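Drinks table, October

How to lay the drinks table at Cavalcanti for the autumn open day. Marlene Arruda planned the table and Josué Trindade wrote up the notes. Lemon slices on the bamboo board, white paper cups, brown covering on the table.

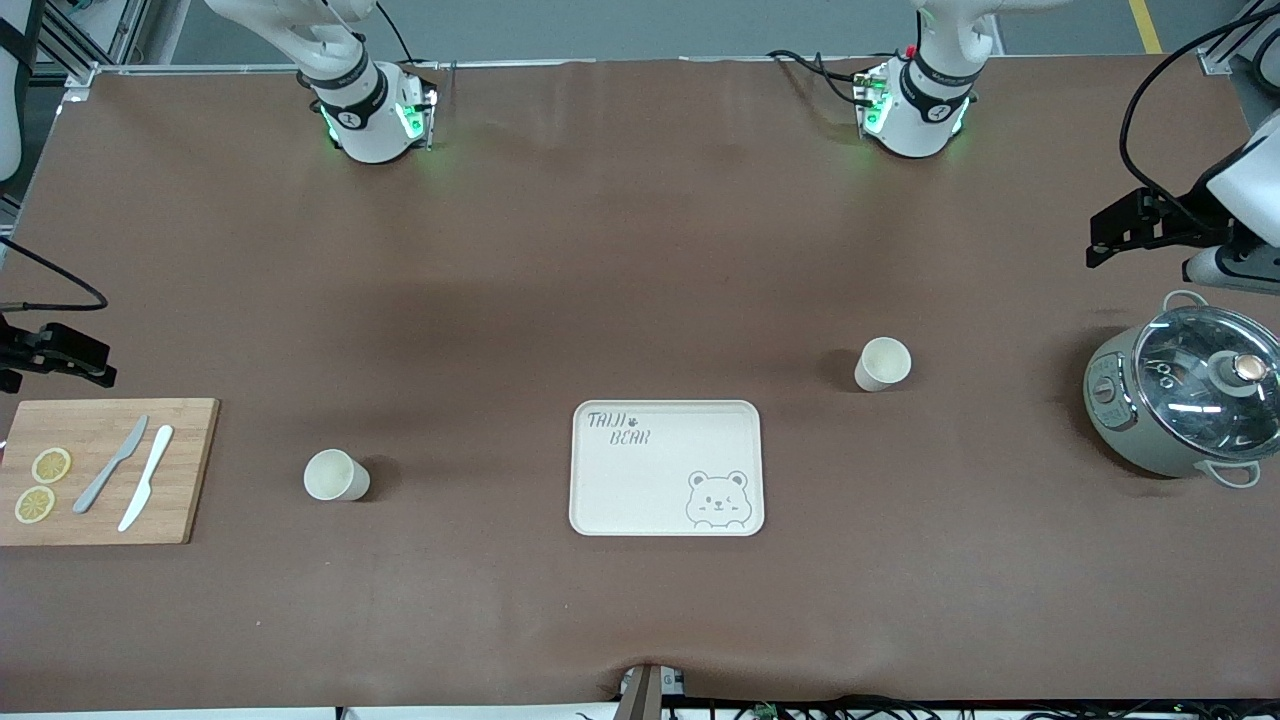
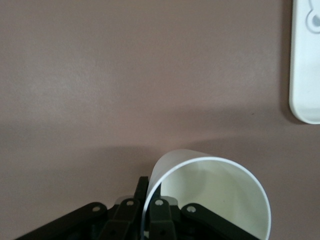
We settled on lemon water and one hot drink. Last year there were four cold drinks to choose from and most people stood in front of them reading labels while the queue went out of the door. With a single jug there is much less to decide and the line should keep moving.

The cups are plain white paper, bought in a sleeve of 100. Marlene wanted glasses, but the sink at Cavalcanti is small and there is only one drying rack, so glasses will have to wait until the kitchen has been redone. We have 79 people on the list at the moment. That leaves enough cups over for second helpings if people hold on to their first one, and we will put a pen out for names.

Lemons should be cut on the day, after lunch. Slices cut in the morning curl and go dull by four o'clock. Rounds look better than wedges in a jug and they are easier to lift out with tongs. Please take the pips out first. Keep the bamboo board for fruit only, as it holds on to the smell of onion however well it is scrubbed. Wipe it with a damp cloth, dry it and stand it on its long edge.

The covering can stay on overnight. It creases if it is folded, so roll it round the cardboard tube in the tall cupboard when everything is finished. Spills come off with warm water. We tried a Skollier spray on a corner and it left a pale ring, so no sprays.

Still to get before the open day:

26 lemons (Josué has offered to collect them)
2 jugs with lids
Another pair of tongs
A bin for used cups, to stand at the far end by the door
Sugar, in a jar with a spoon

Setting up starts at half past one. Tables first, then the covering, then cups. Jugs are filled last, and the ice is in the bottom drawer of the freezer.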